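# Tagebuch, März, Mittwoch

Beginn 6:10 Uhr. Luftdruck fallend, Dachraum 9,5 °C, Keller 11 °C. Notizen zum Heizungswasser, Fortsetzung der Einträge von letzter Woche. 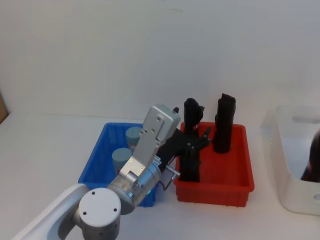
## Morgens: Ablesung

Anlagendruck 1,3 bar bei kalter Anlage. Gestern Abend stand der Zeiger bei 1,5, allerdings mit 52 °C im Vorlauf, der Vergleich taugt also nichts. Ich habe mir vorgenommen, nur noch kalt abzulesen, vor dem ersten Brennerstart, und das Manometer vorher leicht anzuklopfen. Der Zeiger hängt. Beim Klopfen fiel er um etwa einen Teilstrich, danach stabil.

Gaszähler notiert, Differenz zum Vortag 6 m³. Für eine Nacht mit minus zwei Grad ist das wenig. Die Absenkung auf 17 °C ab 22 Uhr bleibt vorerst. Im Bad war es um sechs unangenehm, im Arbeitszimmer noch 18,1 °C.

Brennerstarts laut Regler seit der letzten Rückstellung: 1528. Die Rückstellung war im Oktober, nach dem Tausch der Zündelektrode. Das Takten ist damit nicht dramatisch, aber in der Übergangszeit kommen die meisten Starts zusammen, und die fängt jetzt erst an. Laufzeit pro Start werde ich ab heute mitschreiben, wenigstens stichprobenweise zwischen 17 und 19 Uhr.

## Wasserprobe

Probe am Entleerungshahn gezogen, erste zwei Liter verworfen. Farbe leicht gelblich, kein Schlamm, nach zehn Minuten Stehen ein dünner schwarzer Satz am Boden des Glases. Magnet an die Glaswand gehalten: Der Satz wandert mit. Also Magnetit, wie erwartet.

Messwerte:

| Größe | Wert | Bemerkung |
|---|---|---|
| pH | 8,4 | bei 19 °C |
| Leitfähigkeit | 98 µS/cm | salzarme Fahrweise, Obergrenze 100 |
| Gesamthärte | unter 1 °dH | Tropfentest, ein Tropfen bis Umschlag |

Die Leitfähigkeit liegt knapp unter der Grenze. Nach dem Befüllen im Herbst waren es 61. Der Anstieg kann vom Nachfüllen kommen, da habe ich im Dezember einmal mit ungefiltertem Wasser ergänzt, es war Sonntagabend und die Patrone leer. Menge damals nicht notiert. Das ärgert mich, weil sich der Wert jetzt nicht zurückrechnen lässt. Leitungswasser hat bei uns knapp 600 µS/cm, die Anlage fasst geschätzt 180 Liter. Um von 61 auf 98 zu kommen, bräuchte es gut zwölf Liter Leitungswasser. So viel war es sicher nicht, eher vier oder fünf. Der Rest muss aus der Anlage selbst stammen, gelöste Rückstände aus den alten Heizkörpern im Obergeschoss, Flussmittelreste an den Lötstellen vom Umbau. Oder das Messgerät driftet. Kalibrierlösung ist seit Januar abgelaufen, neue bestellt.

Mischbettharz: die Patrone von Ornex ist laut Anzeigering noch zu einem Drittel blau. Ich traue dem Farbumschlag nur begrenzt, die Grenze verläuft schräg durch das Harz. Beim nächsten Nachfüllen messe ich am Auslauf, unter 10 µS/cm ist gut, ab 50 wird gewechselt.

## Ausdehnungsgefäß

Vordruck geprüft. Kappenventil zu, Gefäß wasserseitig über den kleinen Hahn entleert, dann mit dem Reifenprüfer gemessen. Ergebnis 0,7 bar. Soll nach meiner Rechnung 0,9 bar:

- statische Höhe Gefäß bis oberster Heizkörper: 6 m, entspricht 0,6 bar
- Zuschlag 0,3 bar
- Fülldruck kalt dann mindestens 1,2 bar, eingestellt 1,3

Mit der Standluftpumpe auf 0,9 gebracht, was bei einem 25-Liter-Gefäß mehr Hübe braucht, als man denkt. Ventileinsatz mit Seifenwasser bepinselt, keine Blasen. Stickstoff wäre sauberer, lohnt für den Unterschied von 0,2 bar aber nicht. Auf dem Gefäß stand mit Filzstift noch der Vordruck von der Inbetriebnahme, durchgestrichen, neuer Wert daneben, mit Monat.

Beim Öffnen des Kappenventils vorsichtig gewesen, trotzdem kurzes Knacken in der Leitung. Anlagendruck danach 1,1. Nachgefüllt auf 1,3, über die Patrone, Menge laut Wasseruhr an der Füllarmatur 3,2 Liter. Diesmal ins Heft eingetragen. Auslauf gemessen: 4 µS/cm. Die Patrone ist also in Ordnung, und der schräge Farbverlauf ist wohl nur ein Strömungseffekt.

## Hydraulischer Abgleich, zweiter Durchgang

Vormittags die Ventile im Erdgeschoss. Die Voreinstellungen vom letzten Jahr stammen aus einer Tabelle mit angenommenen Heizlasten, die für die Nordseite nicht passen. Gemessen habe ich mit zwei Anlegefühlern am Vor- und Rücklauf jedes Heizkörpers, mit Wärmeleitpaste und Schaumstoff drüber, jeweils zwanzig Minuten Beharrung bei offenem Thermostatventil und konstantem Vorlauf von 48 °C.

Spreizungen vor der Korrektur:

- Küche: 4 K
- Wohnzimmer Fenster: 5 K
- Wohnzimmer Innenwand: 3 K
- Flur: 14 K
- Arbeitszimmer: 11 K

Das Wohnzimmer zieht zu viel Volumenstrom, der Flur verhungert. Voreinstellung Innenwand von 5 auf 3, Fenster von 6 auf 4, Küche von 4 auf 3. Flur ganz auf. Zweite Messung nach dem Mittagessen: Küche 7 K, Fenster 8 K, Innenwand 7 K, Flur 10 K, Arbeitszimmer 9 K. Damit kann man arbeiten. Der Flur bleibt der Ausreißer, vermutlich sitzt im Rücklauf die alte Verschraubung halb zu. Der Innensechskant ist rund, mit dem 8er greift nichts mehr. Die Verschraubung kommt im Sommer neu, bei leerer Anlage.

Die Pumpe, eine Lullov mit Differenzdruckregelung, steht auf Konstantdruck 1,2 m. Vor dem Abgleich 1,8 m, darunter wurde der Flur nicht warm. Leistungsaufnahme laut Display von 21 auf 12 W gefallen. Bei 2000 Betriebsstunden pro Heizperiode sind das 18 kWh. In Geld kaum der Rede wert, aber die Strömungsgeräusche im Wohnzimmer sind weg, und die waren der eigentliche Anlass.

Offen: Ob die Konstantdruckregelung bleibt oder ich auf variabel umstelle. Bei den kurzen Strangleitungen spricht wenig für variabel. Eine Woche laufen lassen, dann entscheiden.

## Heizkurve

Neigung 1,1, Niveau plus 2. Das ist historisch so gewachsen, jede Beschwerde über kalte Füße hat das Niveau um eins angehoben. Nach dem Abgleich sollte es wieder runter können. Heute um 14 Uhr auf Neigung 1,0 und Niveau 0 gestellt. Bei 5 °C außen ergibt das einen Vorlauf von 41 °C, vorher 46.

Protokoll Nachmittag, alle Thermostatköpfe auf 4:

| Uhrzeit | außen | Vorlauf | Rücklauf | Arbeitszimmer |
|---|---|---|---|---|
| 14:30 | 5,2 | 42 | 34 | 20,4 |
| 15:30 | 5,0 | 41 | 33 | 20,3 |
| 16:30 | 4,1 | 42 | 34 | 20,5 |
| 17:30 | 3,3 | 43 | 35 | 20,4 |
| 18:30 | 2,6 | 43 | 35 | 20,2 |

Der Raum hält. Rücklauf durchgehend unter 36, also volle Kondensation. Im Siphon läuft es hörbar, Kondensatmenge mit dem Messbecher aufgefangen: 0,8 Liter in einer Stunde. Kondensat-pH mit Teststreifen zwischen 3 und 4, unauffällig.

Laufzeiten des Brenners zwischen 17 und 19 Uhr: 22, 19, 26 und 24 Minuten. Im Februar waren es an einem vergleichbaren Abend unter zehn. Ein Teil davon geht auf die niedrigere Pumpenleistung, ein Teil auf die Taktsperre, die ich ebenfalls von fünf auf fünfzehn Minuten gestellt habe. Zwei Änderungen gleichzeitig, methodisch unsauber. Wird so stehen gelassen.

## Regler und Fühler

Der Außenfühler (Yeon, passiv, NTC) hängt an der Nordostseite und bekommt im März bis halb zehn Streifsonne. Der Vergleich mit dem Schleuderthermometer um 8:40 Uhr: Fühler 7,1 °C, Luft im Schatten 3,9 °C. Die Anlage fährt morgens also genau dann zu niedrig, wenn das Bad warm sein soll. Erklärt die Klagen besser als die Heizkurve. Umsetzen um zwei Meter nach links hinter den Fallrohrversatz, Kabel reicht mit Reserve. Morgen, falls trocken.

Widerstand am Fühler nachgemessen, Leitung am Regler abgeklemmt, gegen die Kennlinie aus der Anleitung geprüft. Abweichung unter einem halben Kelvin. Der Fühler misst richtig, er hängt nur falsch.

Im Reglermenü unter Ebene 3 noch die Sommerabschaltung gefunden, stand auf 22 °C. Auf 17 gestellt, gedämpfte Außentemperatur. Die Dämpfung selbst auf 24 Stunden belassen, das Haus ist schwer genug.

## Entlüften

Abends oben begonnen und nach unten gearbeitet, falsche Reihenfolge, ich weiß. Im Obergeschoss kam aus dem Kinderzimmerheizkörper eine knappe halbe Minute Luft, geruchlos. Alle anderen sofort Wasser. Beim Schlafzimmer tropft der Entlüfter nach, Dichtkegel vermutlich eingelaufen. Einen Lappen darunter, Ersatzstopfen aus der Jutham-Schachtel probiert, Gewinde passt, Dichtfläche nicht. Neuen auf die Liste.

Druck nach dem Entlüften 1,25 bar, bei 43 °C Vorlauf. Kalt also morgen früh vermutlich knapp 1,2. Nicht nachgefüllt, erst kalt ablesen.

## Liste

- [ ] Kalibrierlösung 84 µS/cm, Eingang prüfen
- [ ] Außenfühler umsetzen
- [ ] Entlüftungsstopfen Schlafzimmer, 1/2 Zoll, O-Ring statt Kegel
- [ ] Rücklaufverschraubung Flur, Eckform, für den Sommer
- [ ] Magnetitabscheider: Einbauort im Rücklauf ausmessen, zwischen Pumpe und Kessel sind nur 19 cm frei
- [x] Vordruck MAG
- [x] Pumpe auf 1,2 m
- [x] Nachfüllmenge im Heft

21:50 Uhr: Arbeitszimmer 20,1 °C, Bad 21,6 °C, außen 0,9 °C. Absenkung um eine Stunde nach hinten geschoben, 23 Uhr, auf 18 statt 17. Gaszähler abgelesen, Tagesverbrauch 9,4 m³.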